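Minutes, Divon site meeting, January, 4.30 pm

Present: I. Mocanu (chair), stores, workshop, two from Druvimex. Apologies: Sârbu.

1. Last minutes. Agreed, one spelling fixed.

2. Stores count. 1,602 on the books, 1,361 on the shelf. Difference put down to the Stendine order being booked in twice. Ileana to check the delivery notes before anybody changes the sheet.

3. Trays. 90 ordered, 70 came. Rest promised by Druvimex, no date given. Long talk about round v. square. Square stack better in the cupboard, workshop want to stay with round. Left as it is for now, round only on the black table.

4. Green backdrop. Stays up till the end of the month. Please dont pin things to it. Stores asked if it could be shorter, no.

5. Table top. Wipe down at close, dry cloth only. Keep white cylinders upright on the tray, marker square kept clean, no labels stuck over it.

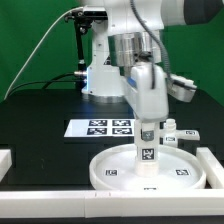 Spare cylinders to go back in the box with the lids, not on the window sill. Box to be relabelled, Ileana has the pen. Workshop to say by next meeting how many trays they realy need.

6. AOB. Kettle descaled. Key to side door still missing, Druvimex asked to look in their van.

Closed 5.20 pm. Next meeting same room.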